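Speaker notes – Planning the budget for a small assembly cell
6 May 2024
Notes by the planning desk, Wonico

Good morning, and thank you for coming so early on a Monday. I will speak first about money and only later about the arm itself. Please stop me if I go too fast.

(Slide 1. Wait until the door is closed.)

When we asked for offers in February, we compared the price of the arm, and almost nothing else. Flomura was cheaper, Leckie had the longer warranty, and we spent two meetings on this difference. Today I think these meetings were too long. The arm is one line in the budget. In our plan there are 7 lines, and the ones that surprised us were the small ones: fingers, fixtures, printed markers, spare cables, training hours.

(Slide 2, the table of costs. Do not read it aloud.)

Please look at the line for test parts. We put 700 dollars there, and our finance department asked why we need to pay for parts which will never be sold. My answer is that stacking and fitting must be practiced on something, and real product is too expensive to scratch. So we plan a separate set, and we plan to replace it.

(Slide 3. Give people a moment with it.) 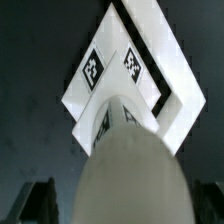 Briltell wrote to us after reading the draft that we should keep 30 percent of the whole budget free until the first parts are running, and that a buyer who spends everything on hardware will later beg for engineering hours. I was against this at first. A reserve looks like bad planning when you must defend it in front of others. Now I would defend it.

About markers I want to say one thing more. The printing costs very little, but somebody must place them, measure them and write down which one belongs to which part. Put these hours in the plan under labor, with a name next to them.

(If there is time: leasing. If not, go to slide 5.)

Leasing was offered to us for the arm only. The fingers and the fixtures we would still have to buy, so the monthly price looked better than it was. Ask for both prices on the same sheet.

(Slide 5. Questions. The cost table can be sent by email to anyone who asks.)

Contact: Wonico planning desk | © 2024 Wonico | Back to top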